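Ingeborg Nägeli has sorted estate jewelry for Dulico for most of her working life, and until last March she did it the way she was taught: one box at a time, at a counter in the back office, with a lamp and a notepad. These days she spends half her hours holding a gripper in each hand.

Dulico buys and consigns the contents of houses. The better pieces go to appraisers. Everything else, the bangles and bead strings and tangled chains, has to be separated, tagged and bagged before it can be listed. The company signed on with Zisport, which makes sorting arms, on the understanding that Dulico's own staff would record the handling work the arms are meant to learn from.

"They asked who was good with chains," Nägeli says. "I put my hand up. I thought it would be an afternoon."

It has turned into a regular part of the job. She and the others on the handling team go out to clients' homes and to rooms the company borrows, lay the pieces out, and pick them up with hand-held grippers that record each movement. A session lasts 15 minutes, followed by a break of 10. Four sessions is the limit before lunch.

The limit was something the staff asked for. In the first weeks there wasn't one, and people went home with sore thumbs.

"You squeeze all day," she says. "It's a different muscle from the one you use with your fingers. I had a wrist brace for a while. My supervisor was decent about it, but it took three of us complaining before anything was written down."

What she noticed first was how much she had been doing without thinking. A chain lying in a heap is easy for a hand. You feel for the clasp, you lift, you let the rest drop. With two fingers that only open and close, she has to decide where to take hold before she goes in.

"A bangle is fine. It's round, it's stiff, it stays where you leave it. Beads roll a little. Thin chain is the worst, and a chain that's got itself inside something else, you can lose a whole session on that. The engineers were surprised. They thought the heavy stuff would be the problem."

She was asked early on to stop tidying. Her habit was to straighten things in the tin before starting, and the Zisport people wanted the pieces left as a family would leave them.

"That bothered me more than the thumbs did. I've been putting things in order since I was 20. Now I tip them out and mess them up on purpose."

The team handed over its first set of recordings, 980 in all, before the arms were installed at the Ganov warehouse. The arms now do a first pass on costume jewelry. They separate rigid pieces from soft ones and put each into its own tray. Chains still come back to a person, and so does anything with a knot or a tassel.

No one at Dulico has been let go over it, according to Nägeli, but two people who left were not replaced. The counter in the back office has gone, and the lamps with it. Listing, which used to be shared out among everybody, belongs to a separate group upstairs.

"I used to see a piece from the box right through to the buyer," she says. "I'd write the card for it. Now I see it for a minute and it goes on. I can't say it's worse. I do miss writing the cards."

The pay is better by a small amount, as recording hours carry a supplement. She would like to know what happens to the supplement once the arms can manage chains, and she has asked twice. Both times she was told it would be looked at.

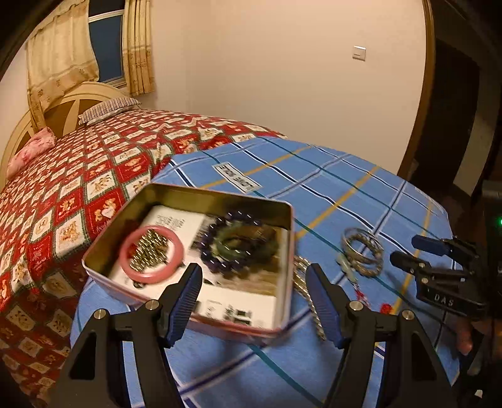
Lovely Dela Peña takes a harder view of the supplement. It should have been settled before anyone picked up a gripper, she says, and it should be paid for as long as the recordings are in use, however long that turns out to be. She did the same sessions as Nägeli through the spring and then asked to move to the Lumbao office, where the sorting is still done by hand.

"I didn't mind the work," Dela Peña says. "I minded being told it was training, when I was the one doing the teaching."

Nägeli has heard the argument and agrees with part of it. She hasn't asked to move. She likes going out to the houses, and she has come to like the hard pieces, the ones where she has to try from one side and then the other.

Her next request is a smaller one. The grips come in a single size, made for a bigger hand than hers, and she has asked Zisport for a narrower pair. They took her measurements before the holidays, and she is waiting to hear back.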